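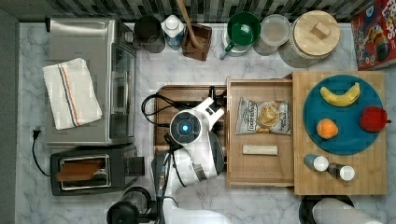 11th June

Outreach placement program, second intake. Notes from the planning session with Ysaline Riviere, plus what I checked afterwards.

Enrolment stands at 49 students against 80 places. Allik campus has filled its share, Skakmont has not. Skakmont timetable still shows the accounting lab on the same afternoon as the community visit, so second-years can't register for both. Asked for the lab to move. No answer yet.

Visit format: groups of 9, one staff member each, plus one group of four left over. Tried the split by home campus first and it gave very uneven program mixes – commerce students all ended up together. Re-ran it by year level, then shuffled within level. Better. Saved as version 2, please don't edit version 1.

Reflective journal: word limit stays at 200 per entry. Ysaline wants a second marker on a sample. Rubric criterion 3 ("engagement") overlaps with criterion 5 and the pilot markers scored them the same nearly every time. Merge them, reweight the rest.

Consent forms – Latuheru centre uses its own, Cundden accepts ours. Students going to both need both. Add to checklist.

Bus quote excludes the return leg from Cundden. Queried.

To do:
Chase Skakmont timetable
Redraft rubric, send to Ysaline
Check whether last October's survey items can be reused as they are (item 6 has a double negative)
Find out who holds the Latuheru sign-in sheets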